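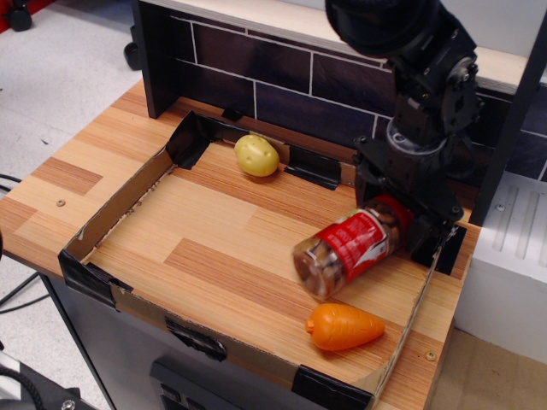

Cardboard rim on a woodgrain table: tape lifting, front wall torn, how to rebuild it?

Kistness Help > Home and workshop > Tables and surfaces
Viewed 1670 times
Tags: corrugated-board, tape, adhesive-residue, tabletops

Posted by Brayan Sotelo

I have a low rectangular rim made of corrugated cardboard strips on a woodgrain tabletop. There is no base. The strips stand on edge and the floor inside the rim is the tabletop itself. Black tape holds the corners, with further pieces along the walls. The purpose is to stop things rolling off the table. Contents at present are a toy potato, a toy carrot and a clear plastic jar of nuts with a red lid, which spends most of its time on its side.

The rim does its job but is wearing out. Specific faults:

The tape lifts at the corners. I press it down and it lifts again, usually starting from the end that is stuck to the table.

The front wall is torn. I pulled off a length of tape to move it and the face of the cardboard came with it. The wall still stands but it flexes at that point.

The jar is the heaviest thing in there by a long way. When it rolls into a wall, the wall leans outwards. The potato and the carrot have no effect.

I would like to rebuild it in the same footprint. Constraints: the wall must stay low, because I reach in over it all the time; the floor must stay as bare tabletop; and it must come off without marking the table. The table is a Wika, bought second-hand, and I have no paperwork for it. I don't know whether the surface is a foil, a laminate or a varnish. I would prefer to stay with cardboard, which I have plenty of, but will consider other materials if there is a clear reason.

Two particular points. Does it matter which way the flutes run? And is there a tape that grips cardboard and lets go of a tabletop?

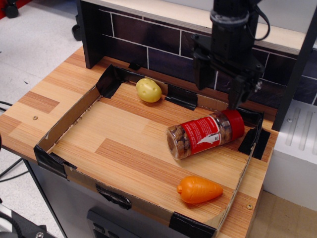 This post was last edited on Oct 8, 2019

Edit, in reply to the comments: the top edges of the walls are raw, so the corrugation is exposed and picks up dust. I have not tried sealing them. The corner tape goes over the top of the wall and down the other side. The extra pieces along the walls were added one at a time as problems appeared and follow no plan. The wall thickness is 5 mm by ruler, single layer. I am not attached to the colour of the tape.

Comments

grisard_fan: What is the jar made of? A glass one would change the answer.

Brayan Sotelo: Clear plastic, screw lid.

Kadir Bayram: Can you put a cloth under it?

Brayan Sotelo: No. The floor has to be the table.

Kadir Bayram

Accepted answer

The weak part is the joint between wall and table. A single strip standing on its cut edge has a contact width equal to its thickness, so in your case 5 mm. All resistance to leaning comes from the tape. When the jar pushes the wall, the tape is loaded in peel, which is the direction in which any tape is weakest. A stronger tape will delay the failure and then take the surface off something, either the board or the table.

Change the section of the wall from a flat strip to an L or a folded triangle. Both can be made from the board you already have.

L section. Cut each strip at twice the finished height plus the width of the foot. Score it along the length at the fold lines. Fold the upper part down over itself to make a double wall with a closed, rounded top edge, and fold the foot outwards so that it lies flat on the table outside the rim. The floor inside stays clear. The closed top also deals with the exposed corrugation, and it is easier on the forearms.

Triangle section. Same idea, but the outer leg slopes from the top edge down to the outer edge of the foot. It is much stiffer. It takes up more table outside the rim, so check that you have the space. If the L flexes under the jar, go to this.

Flute direction. Yes, it matters. Flutes running along the length of the strip make it stiff lengthways, and it will resist bowing between corners. Flutes running vertically resist crushing from above, which you do not need on a low wall. Run them lengthways. A score line parallel to the flutes also folds cleanly if you place it in a valley, although it can wander into the next valley if your rule slips. Score with the back of a knife or an empty ballpoint. Do not cut the liner.

Corners. Do not butt two raw ends together and wrap them. Leave a tab on the end of each long side, at least three times as long as the board is thick, fold it round the corner and glue it to the inside of the short side's double wall before closing the fold. PVA is adequate. Clamp with pegs until dry. The corner then holds without tape, and the rim becomes one rigid piece that can be lifted off the table whole.

Fixing to the table. Once the rim is one piece, you only have to prevent it sliding. Use small pieces of low-tack tape over the foot, on the outside, in the middle of each side and near the corners. Masking tape of the painter's type is sufficient. Its load is now in shear, which it tolerates well. Replace it every few months. Masking tape hardens with age and then it does leave residue, so put a reminder in for December or whenever suits you.

Removing the present tape. Warm each piece with a hairdryer on the low setting, lift one end and pull it back on itself slowly, nearly flat to the table. Pulling straight up is what tore your front wall, and on a foil surface it can do the same to the table. Keep the dryer moving. Foil edges can lift with heat, so stay away from the table edge.

Residue. Start with warm water and washing-up liquid. If that fails, try a little white spirit on a cloth, tested first underneath or on the back edge. Do not use acetone or nail varnish remover until you know what the surface is. Do not scrape.

I would discard the torn front wall. A tear through one liner removes most of the stiffness at that point, and a patch of tape over it only holds the fibres together.

Comments

Brayan Sotelo: Made the L section. The first score wandered as you described and I recut that side. Corners are glued. Is there any objection to covering the top fold with tape for wear?

Kadir Bayram: None. Use one continuous length per side and do not bring it down on to the table.

Brayan Sotelo: The foot on the left side curls up slightly.

Kadir Bayram: The board has probably taken up water from the glue. Leave it under books overnight.

M. Petrie

I used wood for the same purpose and would not go back to card. Square pine moulding from the builder's merchant, mitred, glued and pinned, with thin felt or cork on the underside. The weight alone keeps it in place on a table if nobody leans on it. No tape at all.

Disadvantages: it is harder than card if you knock your wrist on it, and the mitres must be accurate or the frame rocks. If you don't own a mitre box, butt joints are fine at that height. Sand the top edges.

Rubber feet grip better than felt, but some rubbers stain plastic surfaces permanently. You get a brown or yellow ghost of the foot that does not clean off. Cork is safe in my experience.

As for the jar, it will always find the wall if the table is out of level. Put a spirit level on the bare surface in both directions before you rebuild anything. Mine was out across the short side and one folded piece of card under a leg cured most of the rolling.
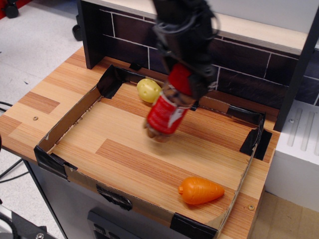

Red-capped container held over the taped rim, with the toy potato towards the back and the toy carrot at front right.

Comments

Brayan Sotelo: Checked the level. It falls towards the front. I have packed the front legs.

M. Petrie: That may account for the front wall being the one that suffers.

Brayan Sotelo: Possibly. I also reach in from that side, so it could be either.

grisard_fan

Just use gaffer tape. Kocabaş do a black cloth one that comes off clean. Stick it down both sides and forget about it. I have had it on a desk for years with no trouble.

Comments

Kadir Bayram: Cloth tape left for years generally leaves adhesive behind. Which surface is your desk?

grisard_fan: Steel.

Kadir Bayram: Steel can be cleaned with almost anything. I would not carry that over to an unidentified woodgrain top.

M. Petrie: It also doesn't help with the leaning. The joint is still in peel, as above.

grisard_fan: Fair enough. It is good for the corners though.

Related threads

Getting old label adhesive off a varnished shelf
Cutting corrugated board without crushing the flutes
Wika table, replacement foot caps
Cork or felt under a tray on a shiny surface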